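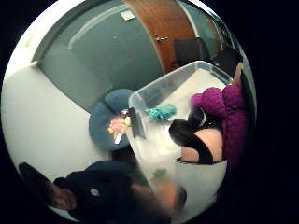
Setting up the hand-held gripper for yarn sorting

These steps cover the strap, the lens and the bin on the Skidley hand-held gripper. Go through them at the start of each session and again after any break.

1. Check the battery. If it reads under 70 per cent, swap it now. The spare lives in the Eden charger.

2. Wipe the fisheye lens with a dry cloth. Chunky yarn sheds fluff, and a single fibre on the glass shows up as a grey smear through the whole recording.

3. Fit the strap. It should sit flat on the skin and be tight enough that the gripper doesn't roll when you turn your wrist. Push sleeves back before you fasten it.

4. Open and close the fingers 28 times with nothing between them. Listen for clicking. If you hear any, undo the 2 mm screw on the finger carriage, pick out the fibres with tweezers and do it up again.

5. Place the clear bin on the table within easy reach. Keep the yarn you haven't sorted outside it. A small bundle can lie on the bottom of the bin as a test piece.

6. Pick up the test piece, hold it for two seconds and put it back. The fingers should let go cleanly. If yarn hangs on, clean the pads with a damp cloth and leave them to dry for some 2 minutes.

7. Start recording and note the strap hole you used on the Wercombe sheet.

Pads that have split go in the envelope for Trygve Öberg. New ones are in the Lindqvist box, bottom drawer.

Last changed 2 September 2018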